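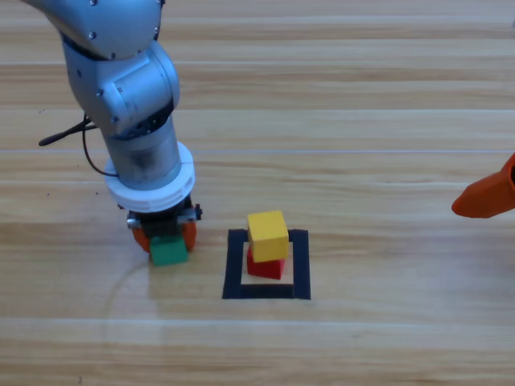 Roboterarm mit schwarzem Greifer und orangefarbenen Fingern über einer hellen Holzplatte.

Lesezeit: 3 Min.

Kurzer Thread zur bemalten Holzdecke in der Kapelle von Illthorpe. Ich war im Februar wieder oben auf dem Gerüst.

Die Decke war bis zum letzten Umbau komplett weiß. Unter dem Kalkanstrich liegen bemalte Bretter, 548 Stück laut Bestandsplan. Freigelegt ist bisher nur der Streifen über dem Chor.

Zu sehen sind dort Ranken, Granatäpfel und ein Vogel mit rotem Schnabel. Der Vogel kommt mehrmals vor, immer leicht anders. Soudabeh Yazdani, die die Freilegung leitet, geht von einer Schablone aus, die von Hand nachgezogen wurde.
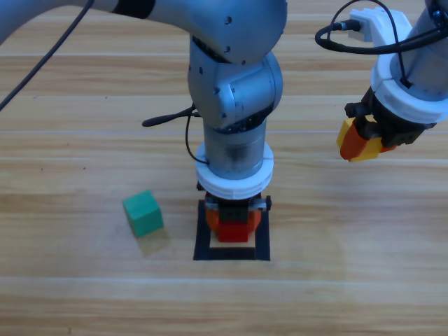 Der Kalk geht an den meisten Stellen mit dem Skalpell ab. Schwierig sind die Brettfugen. Dort wurde irgendwann mit Gips nachgebessert, und der sitzt fester als die Malerei darunter.

Im Rechnungsbuch der Gemeinde steht ein Maler Grusell. Er bekam Geld für »Laubwerk an der Decke«, mehr steht da nicht. Ob er die ganze Kapelle ausgemalt hat, ist offen. Die Vögel am Westende haben andere Krallen.

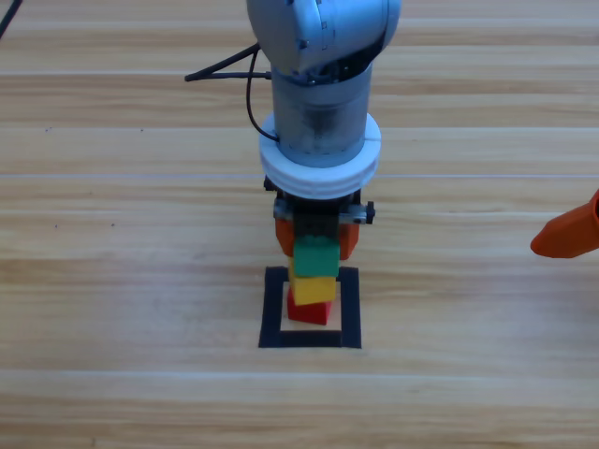

Grundiert wurde offenbar nur sehr dünn. Die Ranken liegen fast direkt auf dem Holz, zwischen den Blättern kommt es durch. An den gereinigten Stellen ist es wieder hell und honigfarben, ziemlich genau der Ton der Tischplatte im Bild. Ungereinigt ist es graubraun.

Das Grün macht Sorgen, es pudert. Shinji Oshima hat Proben genommen, das Ergebnis steht noch aus. Bis dahin wird am Grün nicht gearbeitet.

Geöffnet ist die Kapelle nachmittags bis 18 Uhr. Vom Gang aus sieht man den freigelegten Streifen gut, ein Fernglas hilft. 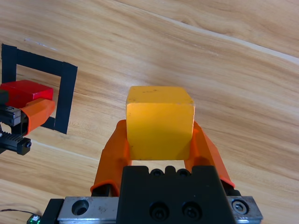
Gelber Würfel zwischen zwei orangefarbenen Greiferfingern.

Den Bestandsplan darf ich leider nicht posten. Wenn die Proben ausgewertet sind, schreibe ich hier weiter.

18 Mal geteilt · 9 Kommentare

Rostami: Gibt es eine Datierung über die Jahrringe?

fumemell: Bei uns im Nachbarort hängt eine ganz ähnliche Decke, auch mit Granatäpfeln. Leider in den Sechzigern stark übermalt.

Karin_T: Waren letzten Sommer dort, da war noch alles eingerüstet. Danke fürs Berichten.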